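Notes en vrac, méthode Cuesta

2024-12-13. Vite fait avant de partir, sinon j'oublie tout.

Donc, rappel : on apprend une politique bimanuelle à partir de vidéos égocentriques humaines, zéro téléop. 3621 clips gardés après tri. Rayonnages de magasin surtout, parce que c'est là que la version de septembre se plantait. Boîtes identiques collées l'une à l'autre, le modèle prenait la moyenne des deux et visait la fente entre les deux. Classique.

Le changement : on prédit d'abord les points de contact, main gauche et main droite séparément, et ensuite seulement la trajectoire. Idée d'Amparo Vidal, j'y croyais pas trop.
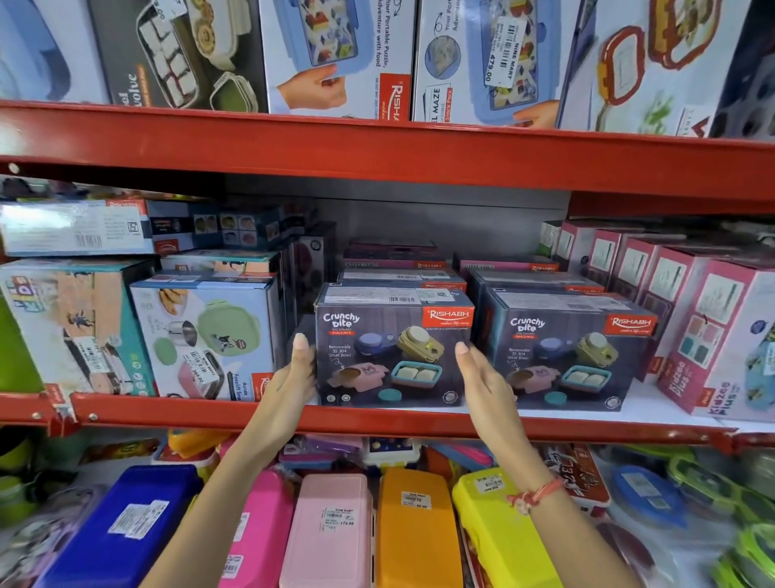
Main gauche qui tient la boîte Crunchy Bite, main droite ouverte sur le bord droit. La même boîte juste à côté.

Ce genre de cas, on l'a isolé dans un sous-ensemble à part, 80 clips, jamais vus à l'entraînement. Bonne boîte désignée dans 36 cas avec l'ancienne tête. Avec la nouvelle, il n'en reste que 17 de ratés. Pas mal du tout !

Bémols : une seule graine pour l'instant. Et tout ça c'est hors ligne, sur le bras on a encore rien lancé. Les poignets sortent parfois du champ et là l'estimation de pose part n'importe ou.

A faire : relancer sur Vemness, nettoyer le code, répondre à Amparo pour la figure 3.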